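How to Freeze Sliced Bread and Toast It Straight From the Freezer

By Adel Zerouali
Last updated 7 February 2021

A loaf without preservatives is at its best for a day or two. After that it dries out or grows mold, depending on your kitchen. Freezing stops both, and bread that is sliced before freezing can go from the freezer to the toaster with no thawing. We go through 56 slices in a normal week at my house, and nearly all of them have been frozen at some point.

This page covers sandwich loaves, sourdough and other plain breads. Filled or iced breads need a different method, and I leave them out.

What you need

A loaf, fully cooled
A serrated bread knife and a board
Freezer bags with a zip closure
Parchment paper
A marker
A toaster with a slot wide enough for your slices

Check the toaster before you cut anything. Measure the opening and slice the bread a little thinner than that. Country loaves are the usual problem, since they're often taller than the slot is deep. Cut those slices in half across the middle. 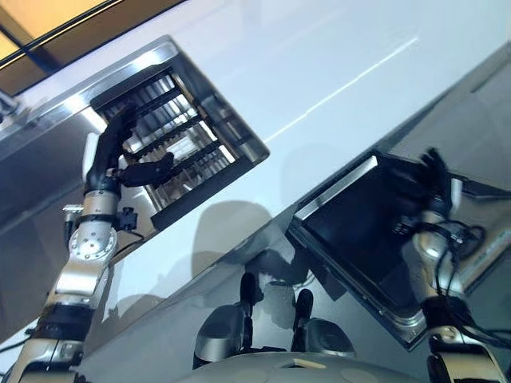
A metal-rimmed slot with a wire rack inside.

Step 1. Let the loaf cool

Homemade bread has to be cold all the way through. A sandwich loaf takes two hours on a rack, and a large round takes longer. If you bag it warm, the steam turns to frost and the crust goes leathery when you toast it. Store bread can be frozen as soon as you get home. The sooner it goes in, the better it comes out.

Step 2. Slice it evenly

Put the loaf on its side if the top crust is hard. Use long strokes and let the knife do the work. Half an inch is a good thickness for most toasters. Uneven slices are fine for bread crumbs but annoying for toast, with one edge burned and the other still pale.

If you buy from a bakery, ask them to run the loaf through the slicer. Brostetti, where I buy my rye, does this at no charge and has been baking since 1868, so they've had some practice. Ask for the thicker setting.

Step 3. Separate the slices

Soft bread with a tight crumb can be stacked as it is. The slices will come apart with a tap on the counter. Moist breads such as potato bread or a high-hydration sourdough will stick together, so lay a square of parchment between every two slices. You can use the same squares again for the next loaf.

Lyle Crenshaw, who tested this method with me last May, freezes his slices flat on a tray for an hour first and bags them afterward. It works well, and you can skip the parchment. My freezer has no room for a tray.

Step 4. Bag and label

Fill the bag with slices standing on edge. Press out as much air as you can, close the zip, then open one corner and press again. Write the type of bread and the month on the bag. Small bags work better than one large one – every time a bag is opened, damp air gets in.
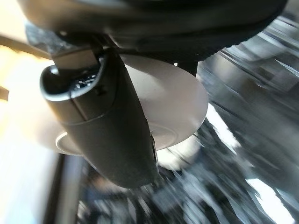

How long can bread stay in the freezer?

Plain bread keeps its flavor for two or three months if the bag is well sealed. It's still safe to eat after that, but it tastes of the freezer and is better used for crumbs or stuffing.

Step 5. Toast from frozen

Take out only the slices you want and put the bag back right away. Brush off any loose frost with your fingers. Put the slices in the toaster frozen, and use the frozen or defrost button if yours has one. The button adds time to the cycle and leaves the browning level where you set it.

If there is no such button, turn the dial up one number from your usual setting. On our old Mandley I toast fresh bread on 3 and frozen bread on 4. Very thick slices do better with two short cycles at a low number than one long one. With a single long cycle the outside goes dark and the center stays cold.

Let the toast stand for half a minute before you butter it. Stand it upright or lean two slices against each other, so the bottoms don't go soft on the plate.

Settings for different breads

White sandwich bread browns fast. Start one number lower than you think.
Whole wheat takes about the same time as white, but the color is harder to judge.
Rye and dense seeded breads need a second short cycle.
Sourdough with large holes toasts unevenly whatever you do.
Raisin bread burns at the fruit, so keep it low and stay near the toaster. 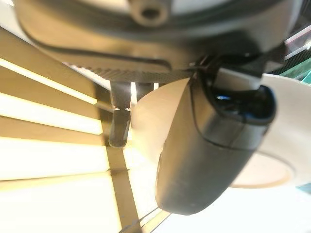 Photo: Nanami Matsuda

Bread for sandwiches

You can make sandwiches from frozen slices too. Take the slices out and leave them on a plate, covered with a clean towel, for 15 minutes. For packed lunches, build the sandwich on frozen bread in the morning and it will be soft by noon. Spread butter or mayonnaise right to the edges if the filling is wet.

Clearing the crumbs

Frozen bread sheds more crumbs than fresh bread, so the tray needs emptying more often. Once a week is enough for most homes.

Unplug the toaster and let it cool completely.
Slide out the crumb tray and tip it into the trash.
Wash the tray in warm soapy water and dry it well.
Turn the toaster over above the sink and tap the sides.
Put the tray back in before you plug it in again.

Never push a knife or fork into the slot. If a slice is stuck, unplug the toaster, wait for it to cool, and ease the bread out with wooden tongs.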